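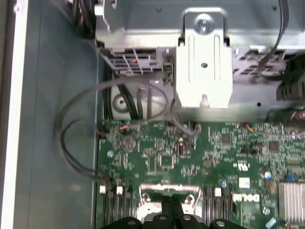
Case 32, lid off. Board, drive cage, coin cell at left.

8 January 2019

Second desktop from the Lindgren lot. Cletus asked for the front bench to be clear before the next delivery, so this one gets the full strip-and-inspect and the rest of the lot get the short version.

Asset tag on the lid reads 716. Our own number is 32, written on masking tape on the side panel. Use ours in the log. The Lindgren tags repeat and two machines already share one.

Incoming condition: reported as "clock wrong, sometimes no boot." No drive supplied, no power cord. Side panel screws present, one cross-threaded and forced. Replaced it from the jar.

Coin cell first. Measured 2.1 V out of the holder, which accounts for the clock complaint. New cell reads 3.2 V. Holder contacts look fine under the loupe, no green on them. Setup held date and time through one hour with the cord out. Will leave it unplugged overnight and check again before signing that line off.

The boot fault is less clear. Five cold starts before touching anything: three good, two with fans up and no beep. After reseating the memory: five good out of five. I do not trust this as a fix. The speaker down on the chassis floor works, so the missing beep is a real symptom and can be used for diagnosis. Anyone repeating the test should listen for it before looking at the monitor.

Cable routing. The long gray cable under the drive cage goes out over the side wall of the case and back to the left side of the board. With the lid on, that puts it between the lid edge and the rim. There was a flat spot in the jacket where it had been pinched. Continuity is good on all conductors, flexed and straight, so I left it in service with a wrap of cloth tape over the flat spot. It should be routed inside the wall when the machine is closed up. The darker loop inside it is long enough to stay put without a tie.

Drive cage. The white plastic latch bracket is held on by a cross-head screw and came off without trouble. Latch travel is stiff but it catches. Harriet has a tray of these from the scrapped units if it gets worse. Do not lever it from the lower tip - the last one I did that way snapped and left half the latch in the cage.

The cage vents had a felt of dust on the back side. Brushed toward the vacuum nozzle, no compressed air. We had that argument in the last lot and I still find lint in the connectors of machines that were blown out.

Small connectors with orange wires along the top edge of the board: both unplugged, inspected, replugged. Neither is keyed well. I marked one side of each with paint pen so they go back the same way around. Please keep doing this on the others.

Capacitors: no domed tops, no residue at the base. Did not pull any for measurement.

Supply rails, measured at idle with a borrowed test drive fitted:
12 V rail: 11.94
5 V rail: 5.06
3.3 V rail: 3.31
All within limits. Ripple not measured, the scope is still at Jestine with the other kit.

Burn-in: started the 200-minute memory loop after lunch. No errors at the end. Case was open the whole time, so temperatures from this run mean nothing and I have not written them down. Repeat with lid on.

Open items
- Clock check after a night unplugged.
- 20 cold starts, lid on, log each one. If it misses once, swap the memory and start the count over.
- Reroute gray cable before closing.
- Lid-on burn-in with temperatures.
- Ask Harriet whether the Zuvuvness order included coin cells. The drawer has four left and this lot will use more than that.

Machine stays at the left end of the bench with the lid underneath it. Screws are in the cup marked 32. If all of the above passes it can go on the February shelf with the others, otherwise strip it for parts and keep the cage.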